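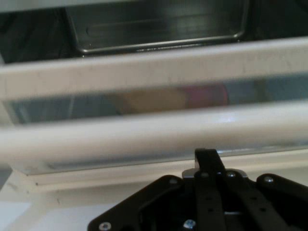
Newsroom > Press releases > Robotics

Filed under: Data & Training, Home Robots

KIRANCE OPENS FRIDGE DOOR COLLECTION TO OUTSIDE LABS

3000 demonstrations of a chore most people finish while looking at their phone

RASTURA, October. Kirance, the household robotics company, today released Vimano, a set of 3000 recorded demonstrations in which an arm with a two-finger gripper works in and around ordinary refrigerators. It opens doors, slides bins, reaches under shelf rails and, on its better days, takes out the item it was sent for.

Each demonstration was driven by a human operator using a handheld controller. The learning system gets the wrist camera video, the joint positions and the gripper commands, and is left to work out what the operator was thinking. Operators report that this was often lunch.

The collection took 24 weeks and used 33 refrigerators, most of them secondhand. Kirance picked models with clear bins, cloudy bins, loose shelves and at least one door that needs a firm hip. The robot has no hip. Those examples are included and labeled "difficult."

Failed attempts make up a large share of the release, and Kirance has kept them in on purpose. Earlier training runs used only clean successes and produced a policy that performed beautifully until it missed a shelf lip by a finger's width, at which point it went on to pour nothing into a glass with great confidence. Vimano includes the miss, the pause and the second try.

Each recording was checked by 2 reviewers, who marked the moment of first contact and the moment of release. Where they disagreed, both marks were kept.

Vimano is free for research use. Commercial licenses are handled by Qaisi, which also hosts the files and would like everyone to please not download them all on Thursday morning.

The next collection covers dishwashers. Kirance has begun buying used ones and is accepting offers, with or without the lower rack.

ABOUT KIRANCE
Kirance builds software for robot arms that work in kitchens. It is based in Rastura.

24 shares | 2 comments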